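Push-Button Switches: Common Questions

How should I lay out parts before sorting?
Use a tray with a raised rim so small pieces don't roll off.
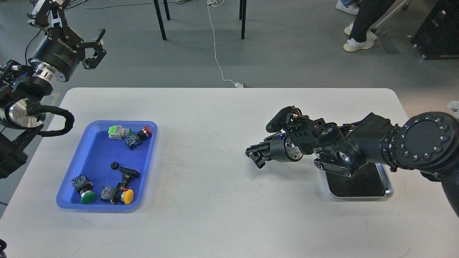 Assorted push-button switches in a blue tray.

Do the head and contact block ship together?
Yes, on all Flestard orders.

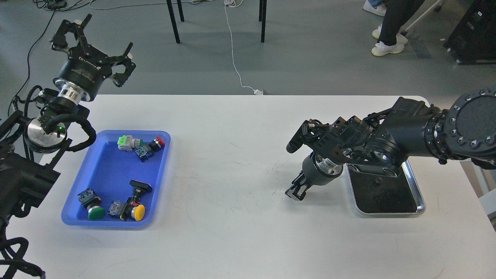 Orders over 300 pieces ship in cartons.

Can I buy a single small part?
Yes. The minimum is 4 per bag.
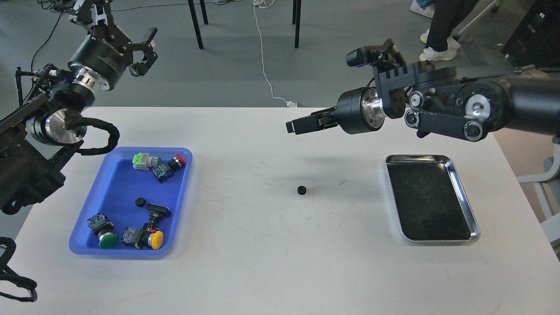 Bags are labeled by part number.

Who handles returns?
Lorna Pascual, at the Brodska warehouse. 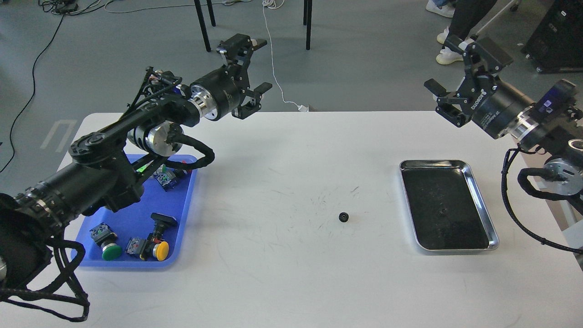

Allow 13 days for a refund.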